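The deposit question

Katherine Cuadros has worked as an independent escort in Ketley for nine years, and for most of that time she took no money in advance. Clients rang, she gave them an address near the station, and they either came or they didn't. In June she went back through her diary and found 363 bookings where the client had failed to turn up.

"I'd paid for the room every time," she says. "I'd done my hair every time too."

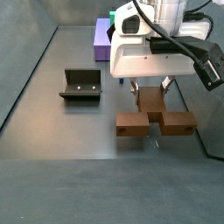

Deposits are now the main argument among people who advertise on Zendville, the listings site most escorts in the area use. Those in favour say a small sum puts off time-wasters. Those against say it puts off everyone else, because clients have been caught by fake adverts that take the money and vanish. A booking without a deposit is left hanging like the wooden block in the gripper, a little above the floor and not resting on anything. Cuadros asks for 15 per cent, paid by bank transfer, and takes it off the fee.

Fulgencio Carrillo runs a small agency from two rooms above a dry cleaner's in Serrano. He won't take deposits at all. His receptionist rings each client back an hour before the appointment, and if there is no answer the booking is dropped.

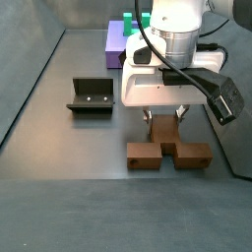 He accepts that this only works with someone on the phones all evening. An independent can't do it while she is with a client, and a missed call at seven o'clock may be the eight o'clock cancelling.

Zendville has no rule either way. A survey on its members' forum drew 2541 replies, and slightly more than half said they had asked for a deposit at least once. Many had stopped again — mostly over rows about refunds.
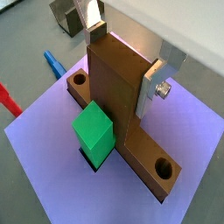 Refunds are where Cuadros has changed her mind. She used to keep the deposit whatever the excuse. Now she returns it if she hears before noon, and moves it to another date if she hears later. Two regulars who had drifted off to an agency in Nondville have come back since.

Carrillo thinks she is too soft.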